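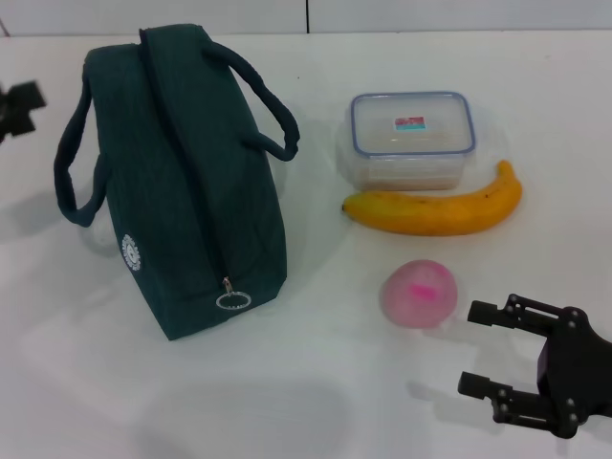
Eirini Karagiannis wrote in after the July post to say that her grain salads are fine on the first day, dull on the second and wet by the third, and could there please be one page that covers the whole job from the pot to the desk. She also said the post assumed a full kitchen at work, and all she has is a shared fridge with no room in it.

Fair on both counts. The method below makes four cold lunches in one session. It needs a stove, a fridge at home, a few containers with lids that seal, and an insulated bag with an ice pack for the trip. No microwave at the other end.

How the method works

You cook one grain and one bean, chop vegetables in two groups, and make one dressing. The parts stay separate until the night before you eat them, and the dressing stays separate until you sit down. Most sad salads come from mixing everything on the first day. Salt in the dressing pulls water out of the cucumber, the grain soaks up the water, and by the third day it all tastes the same.

What you need

Two cups dry grain. Farro, barley, brown rice and wheat berries all hold up. Couscous and quinoa go soft sooner, so eat those in the first two days.
One cup dry chickpeas or white beans, soaked overnight, or two cans, drained and rinsed
Firm vegetables: carrots, radishes, celery, fennel, red cabbage, raw green beans
Wet vegetables: cucumber, tomato, roasted peppers from a jar
A bunch of parsley or dill
Something salty: feta, olives, capers, pickled onions
Olive oil, lemons or wine vinegar, mustard, salt, pepper
Four lunch containers, four small jars for dressing, and two larger tubs for the grain and beans

I use the square Zamel tubs for the larger batches and whatever is in the drawer for the rest. Brand does not matter. Fill each one with water, put the lid on, turn it upside down over the sink and shake it. If it drips, use it for nuts.

Step 1. Cook the grain like pasta

Bring a large pot of water to a boil and salt it well. Add the grain and boil it without a lid until it is tender with a little chew left in the middle. Pearled farro can be done in 20 minutes. Wheat berries can take 60, and old ones longer. Start tasting early.

Drain it in a strainer and let it sit there for a couple of minutes so the steam comes off. Do not rinse it unless it is rice and you are in a hurry. Rinsed grain carries water into the tub and you will find it at the bottom tomorrow.

Step 2. Cool it fast and flat

Tip the drained grain onto a rimmed baking sheet, spread it thin, and stir in a spoonful of olive oil. Once it stops steaming, put it in a shallow tub and get it into the fridge. It should not sit out on the counter for the evening. This matters most with rice, which can make you sick if it spends hours at room temperature, and reheating it later does not fix that.

Leave the lid slightly open until the grain is cold all the way through, then close it. A lid put on too soon will have water beaded on the underside, and that water drips back.

Step 3. Cook or rinse the beans

If you soaked dry beans, drain them, cover with fresh water, and simmer until one crushes easily between two fingers. Salt the water halfway through. Let them cool in some of their cooking water and drain them only when you pack. They keep their skins better that way.

Canned beans need a good rinse and a few minutes in the strainer. Pat them with a towel if they still look shiny.

Step 4. Chop in two groups

Firm vegetables can be cut on the first day. Slice them, put them in a tub lined with a folded paper towel, and close the lid. Change the towel on day two if it is damp.

Wet vegetables get cut the night before, or that morning. Scrape the seeds out of the cucumber with a spoon. Leave small tomatoes whole.

Herbs should be washed, spun or shaken dry, and rolled in a towel. Chop them the night before. I have tried chopping parsley for the whole batch and it smells like a lawn by the third day.

Step 5. Make one dressing

Put half a cup of olive oil, a quarter cup of lemon juice or vinegar, a teaspoon of mustard, half a teaspoon of salt and some pepper in a jar and shake it. Taste it on a piece of carrot. It should be a little too sharp on its own, as cold grain takes the edge off.

Olive oil goes cloudy and thick in the fridge. It loosens up again at room temperature, so take the small jar out of the lunch bag when you get to work if that bothers you. Plain lemon and vinegar dressings keep well for the four days. If you add garlic or fresh herbs, make that one in a smaller amount and use it within a day or two.

Step 6. Divide by weight, if you like

You can eyeball it. I started weighing after running out of farro on the last day too many times. My last batch of cooked grain came to 892 grams, so 223 in each container. The beans I do by the scoop.

Step 7. Put it together the night before

Layer from the bottom: beans, grain, firm vegetables, wet vegetables, cheese or olives, herbs. Keep nuts and seeds out. They go in a twist of wax paper or a very small tub. Close the lid, put the dressing in its own jar, and leave both in the coldest part of the fridge, usually the back of a low shelf. The door is the warmest part.

Step 8. Pack for the trip

The ice pack should go in the freezer the night before and stay there until you are ready to leave. Put the container in first, the ice pack flat on top of it, and the dressing jar down the side. Cold air sinks, so an ice pack under the food does less than one above it. Fill any empty space with a cloth napkin or an apple, and close the bag all the way.

For a longer day use two ice packs, one above and one below. Keep the bag out of the sun and away from a heater, and open it once. If the ice pack is completely melted and the food no longer feels cold when you get to it, throw the food out.

Four combinations

Farro, chickpeas, fennel, orange, olives, parsley. Lemon dressing. Cut the orange that morning.

Brown rice, white beans, radish, cucumber, dill, feta. Vinegar dressing with extra mustard.

Barley, chickpeas, roasted peppers, celery, capers. Pat the peppers dry. This one is from Yanling Tan, who puts in toasted walnuts at the last minute. I use sunflower seeds.

Wheat berries, white beans, red cabbage, apple, pickled onion. Toss the apple in a little lemon juice. Cabbage stays crisp longer than anything else on the list, so save this one for the last day.

Common problems

The grain is hard when cold. It was undercooked by a few minutes. Cold grain always feels firmer than it did in the pot, so cook the next batch a little further.

Everything tastes flat. Salt the cooking water more, and carry half a lemon in a bit of wrap. More oil will not help.

There is water in the bottom of the container. It is usually the cucumber, sometimes the beans. See step 4.

The bag smells. Empty it as soon as you get home and wipe the lining with warm water, dish soap and a little baking soda. Leave it wide open overnight – the corners are what hold the smell. Check the care label before putting any lunch bag in the washing machine.

Can it be frozen? The plain cooked grain can, in flat bags, and the beans too. Thaw them overnight in the fridge. Vegetables and cheese, no.

The soup version of this, for a wide-mouth thermos, is on its own page under Cold Weather Lunches.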